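Media Economics, Unit 8
Notes for the lecture: how a television channel is paid for
Lecturer: Diarmuid Lenihan

In this unit we look at carriage fees. A carriage fee is the money which a cable or satellite company pays to a channel owner for each subscriber, every month. Most students know advertising well, but they know very little of this second income, so please read these notes before class.

Our case is Vuvier, a small channel with cooking and travel programs. The distributor is Curudham, which offers around 300 channels in its largest package.

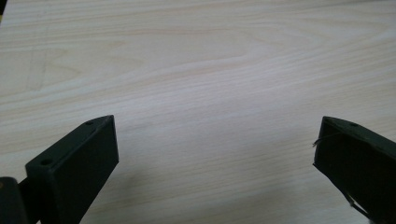
The contract between them has 2 important parts. The first is the rate per subscriber. The second is the tier, that means the package in which the channel is placed. A channel in the basic tier is paid for every home, also for homes that never watch it.

When Curudham moved Vuvier to a higher tier in February, the rate went up but the number of paying homes became much smaller. Advertisers also pay less when fewer homes can receive the channel.

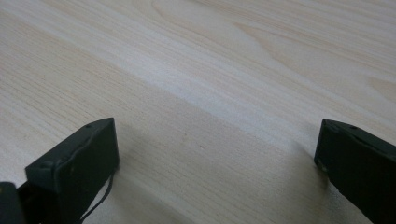 Compare this with Fultik, which sells directly to viewers over the internet. It keeps the full price, but it must pay for billing and marketing by itself.

Reading: Briggs, the chapter on bundling.

Homework: explain in one page who gains and who loses when a channel changes tier. Bring it printed to the seminar.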